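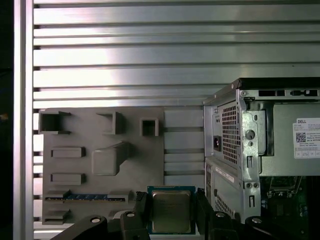
Lamisi Asante wrote after the last report that the bench crew wanted to know who signs for a processor once the arm has handled it. For now the technician on shift signs, as before. Kyei has asked for a separate line on the job sheet, and we will add it in July.

The Seltholm refurbishing bench now runs the processor step with the arm on the morning shift only. The trial lot is 173 office desktops. Up to 100 of them have gone through the step so far. Opening the cases, cleaning off old paste and closing up are still done by hand, and we have no plan to change that under this grant.

The work has changed most for the two people who used to do nothing but chips and memory. They now split the day between case prep and watching the arm. Both kept their grade and hours.

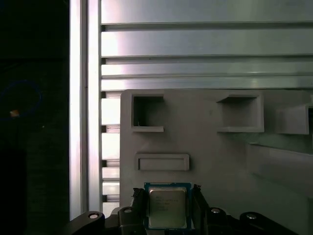
Etornam Baidoo asked at the staff meeting whether watching counts as skilled time, and said it is more tiring than the old job. We agreed to a change of post every 80 minutes. It started the following week and has held, except when we were short one person.

Training took longer than we budgeted. Stopping the arm and clearing a bad grip was the hard part, and Tondemach has rewritten that page of the manual for us. Five technicians are signed off and two more are partway through.

The tray is the other open item. Each part has its own pocket, so a chip set down at an angle has to be reseated by hand before the run goes on. 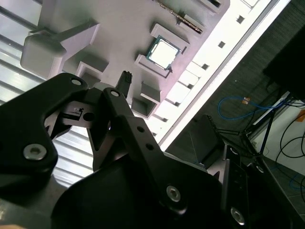

Technicians now log every reseat with the time and the pocket. The first 132 log entries go to Prumdale with the next invoice. We are asking to move the unspent travel money to training hours for the afternoon shift.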